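Search this site
Search
Kedel Repair Room -- Frequently Asked Questions

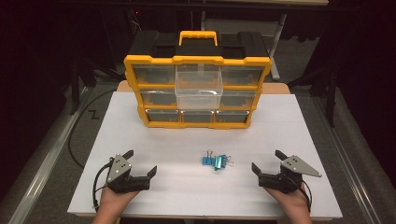 Trekiner, July

Do I need to book?
Yes, for anything electrical. Sewing and small mending can be brought in without booking, up to an hour before we close.

What does it cost?
There is no charge for labour. You pay for any parts we fit, and we will tell you the price first. Most small parts are under 73p each.

What can I bring?
Lamps, radios, toasters, clocks, clothes, toys and hand tools. We do not take microwaves, gas appliances or anything over 20 kg.

Do you sell spare screws and fuses?
We sell small fixings singly. If you need a matching screw, bring the old one with you.

Can I donate parts?
Screws, washers, knobs and plugs are welcome if they are clean and sorted. Small drawer cabinets are useful too. Please do not leave bags outside the door.

How long will you keep my item?
Four weeks after we ring you. After that it may be passed to the Parri reuse shop.

Is there parking?
Use the Katema Street car park, which is 500 metres away. The lane outside is for drop-off only -- ten minutes at most.

Can I watch the repair?
Yes, and you can help if you like. Children need an adult with them.

Who do I ask about a repair already booked in?
Tegwen Morgan at the front desk. Quote the number on your ticket, for example 2846.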